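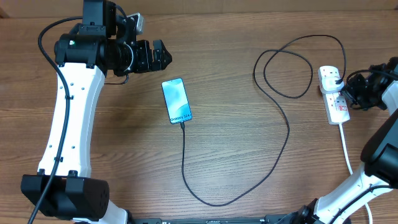 Section 4: Placing and Wiring the Endberg Base Station

2 July 2019
By the Zivine support desk

The base station connects your Endberg door and window sensors to the home network. Choose its place before you pair any sensors, as moving it later means pairing them again. A wooden tabletop works well, and a phone and its charging cable can lie on the same surface next to a power strip. Metal shelves and filing cabinets weaken the signal.

Before you start, have the sensor pack and your Wi-Fi password at hand. The password can be up to 63 characters long.

1. Set the station upright, at least 80 cm above the floor.
2. Plug the supplied adapter into a wall outlet or power strip. The light turns amber.
3. Wait for the light to blink slowly. On first start this can take 600 seconds.
4. Open the Skulico app on your phone and tap Add Station.
5. Type the four-digit code printed under the station.
6. Pick your network and enter the password. The light turns green.
7. Walk to the farthest sensor and press its test button. Two beeps mean the signal is good. One beep means the station should be moved closer.

Note: The station uses the 2.4 GHz band only. If your router combines both bands under one name, see Section 7.

Note: The event log holds 500 entries. Older entries are overwritten.

Caution: Use only the supplied adapter. Do not cover the station or stand it on a radiator.

Caution: Do not unplug the station during an update. If the light stays red afterward, hold the reset button for ten seconds and repeat steps 3 to 6. Error 258 means the code was typed wrong three times; wait five minutes and try again.

Comments

parisi_owner: Does this apply to the older Parisi station too? Mine has no code underneath.

Zivine support: On the Parisi the code is inside the battery door. The other steps are the same.

mudroom: Step 3 took nearly the full time for me. Green now.

Related
Section 3: What Is in the Box
Section 5: Pairing Door Sensors
Section 7: Router Settings
Changing Sensor Batteries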